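Drerklow 2: Technical FAQ

Which platforms does Drerklow 2 run on?
Windows and Linux. A console version is in testing at Tullard and has no release month yet.

How much disk space is needed?
The base game takes 40 GB. The high-resolution texture pack is a separate download and can be removed at any time from the launcher.

Can I carry over saves from the first game?
No. The save format has changed. Unlocked outfits are copied if both games use the same Huerta account.

What does error 746 mean?
The client and server versions do not match. Close the launcher fully, reopen it and let the update finish. If the error returns, run a file check.

How many players can join a Norketport match?
Up to 100. Private matches need at least two.
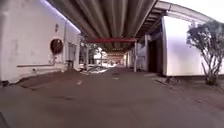 Are bots added to private matches?
Only if the host turns them on before the lobby opens. The setting is locked once the map has loaded.

Can I change my player name?
Yes, once every season, under Account. Old names are released in July.

Who maintains this page?
Willy Van Acker, player support. Bug reports should go through the in-game form.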